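Dencombe Introduces Revised 24-Centimeter Tongs With Silicone Heads for Breaded and Coated Foods

GUNHAM, August -- Dencombe, a maker of hand tools for home and small commercial kitchens, today announced a revised version of its locking-free kitchen tongs. The new model combines brushed stainless-steel arms with red silicone heads and is intended mainly for turning, lifting and plating breaded foods such as patties, cutlets and croquettes. It replaces the model sold under the same name for the past six seasons and will ship to retailers in the coming weeks.

The revision concerns the heads, the edge profile and the lining of the arms. The pivot, the spring and the overall length are unchanged.

Background

Breaded foods are held together at the surface by a thin set layer of starch, egg and crumb. The layer is brittle when fully browned and weak where it has not browned evenly. A tool that applies its load along a narrow line tends to break it. The crumb then separates from the filling in flakes, and the exposed area takes up oil if the piece is returned to the pan.

Dencombe began work on the revision after a review of returned products and customer letters. Of 751 letters received on the earlier model, the largest group dealt with coating damage during turning. The second largest group dealt with slipping, usually when a thick patty was picked up near its rim. A smaller number concerned marks left by bare metal on coated pans.

"The earlier tool was designed for vegetables and grilled meat, and for those it was adequate," said Wilmer Villca, product engineer at Dencombe. "With a crumb coating the limits are different. The force needed to lift the piece is quite close to the force that cracks the crust, so the contact area has to do most of the work."

Head geometry

The heads are molded in heat-resistant silicone over a stiff internal core. The inner side of each head carries a scalloped edge. The waves are shallow, with rounded crests, and run along the length of the gripping side. When the tongs close on a round patty, the crests meet the food first and compress. The load then spreads to the flanks of each wave.

Several profiles were compared during development. A straight edge gave the lowest coating damage on flat pieces but allowed round pieces to rotate out of the grip. A sawtooth edge held everything securely and damaged nearly all of it. The scalloped edge was the best compromise over the full range of foods in the test plan, and the depth of the waves was reduced twice before the final tooling was cut.

Silicone hardness was treated as a separate variable. A softer grade followed the surface of the food more closely but folded under heavier pieces. The grade selected is slightly firmer than the one used on the earlier model. Users who own both may notice that the new heads feel less rubbery at the tip.

Arms and lining

The arms are stainless steel with a brushed finish. A strip of red silicone lines the outer edge along the lower length of each arm, where the hand closes on the tool. The strip gives a better hold with damp or floured fingers and keeps the thumb and forefinger off the steel edge.

The brushed finish was kept for practical reasons. Polished arms were tried and rejected after handling trials, in which fine scratches from the drawer and the dishwasher rack became visible within a short period of use. Brushing runs lengthwise, so crumbs and dried flour wipe off in the same direction as the stroke of the cloth.

There is no locking ring. Dencombe removed the ring from its tongs some years ago and has not brought it back. The spring opens the arms to a wide resting position, and the tool is stored in a sleeve or hung by the end.

Test program

Testing was carried out at the Prusurero test kitchen in Gunham under a protocol written by Kirsten Vídalín, who manages the kitchen. The protocol called for 3,944 individual lifts, divided among breaded patties, battered fish, fried dough and uncoated control pieces. Each lift consisted of a pickup from the pan or rack, a transfer to a cutting board and a release. The operator then inspected the board for loose crumb and the piece for cracks, gaps or bare filling.

Patties were prepared from one recipe and portioned by weight. They were coated in flour, beaten egg and dry crumbs, chilled, and fried until golden. Resting time on the rack was held constant within each series, as a crust that has rested is noticeably firmer than one fresh from the oil. Operators changed places between series.

"Release turned out to be as important as grip," Vídalín said. "If the head sticks to the crust for even a moment, the piece tips when it is set down and lands on its edge. We asked for a surface with less tack, and the second set of molds had a finer matte texture on the inside face. That was the larger improvement in my view."

Plastic cutting boards were used for the transfer stage. They can be washed between series, and loose crumb is easily brushed off for weighing. Pale boards were preferred, though Vídalín noted that old knife marks and specks on any light board have to be recorded before a series begins so they are not counted as residue. 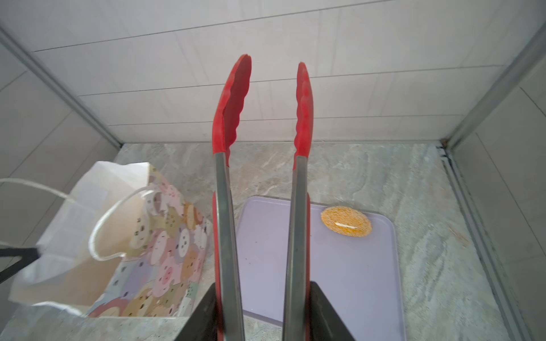
Results were evaluated against the earlier Dencombe model under the same conditions. Coating damage on breaded patties fell by roughly a third. Slips during transfer were also reduced, with most of the gain on thick pieces gripped off center. On battered fish the difference was small. Wet batter that has not set will tear with any tongs, and Dencombe continues to recommend a wide slotted turner for large fillets.

The full test summary, including the series in which the new model performed no better than the old one, is available to trade customers on request.

Recommended use

For best results with coated foods, Dencombe advises the following practice. Let the underside set before the first turn. Open the tongs fully and approach from the side, with the heads low and parallel to the pan. Close until the piece just lifts. Further pressure does not improve the hold and may break the crust along the rim.

Pieces should be set down flat and the tongs opened before the hand is raised. On a cutting board, leave space between pieces -- steam trapped between two hot patties softens the coating on both. Boards should lie on a level, dry counter. On smooth stone or stone-look surfaces a damp cloth under the board prevents sliding.

Tongs that have touched raw egg, raw meat or uncooked coating must be washed before they are used to plate finished food. Keeping a second pair at the stove is simpler in a busy kitchen, and a two-pair set will be offered for this purpose.

The heads are not intended for use over open flame or in contact with a grill burner. They should not be left resting on the rim of a hot pan.

Cleaning and spare parts

The tongs may be washed in a dishwasher or by hand. The scalloped edge should be brushed lightly along its length after use with flour or batter, as dried starch can collect between the waves. Abrasive pads are not recommended on the silicone. Slight darkening of red silicone after long contact with turmeric, paprika or browned butter does not affect performance.

Replacement heads will be sold in pairs. They fit the new arms only. Owners of the earlier model can still order heads for it through the service desk, and Dencombe will hold stock of those parts for 3 years.

Supply and distribution

The tongs will be distributed to kitchen retailers by Maillard, which has handled the Dencombe range since the first whisk and ladle sets. Maillard will supply them in a cardboard sleeve with no plastic window. Shipments are packed 24 to a carton. Retailers with remaining stock of the earlier model may continue to sell it, and no exchange is planned.

"Our accounts have asked for a tool they can recommend to customers who fry at home but don't want a drawer full of equipment," said Frida Kirkegaard, sales manager at Maillard. "The price to retailers stays where it was, and the sleeve takes the same peg and the same shelf space as before."

A shorter version for side dishes and small pans is in preparation. According to Snædís Vigfúsdóttir, who is responsible for tooling at Dencombe, the shorter arms need a different spring rate, and the first samples closed too stiffly for continuous work. New samples are being made. No release date has been set.

About Dencombe

Dencombe designs and manufactures hand tools for food preparation, including tongs, turners, whisks, ladles and bench scrapers. Design, tooling and final inspection are carried out in Gunham. The company also operates a repair and spare-parts service for current and discontinued products.

Press contact

Snædís Sveinbjörnsson
Press and Trade Information, Dencombe, Gunham
Product samples and the test summary may be requested through the press desk. Please state the name of the publication and the intended use.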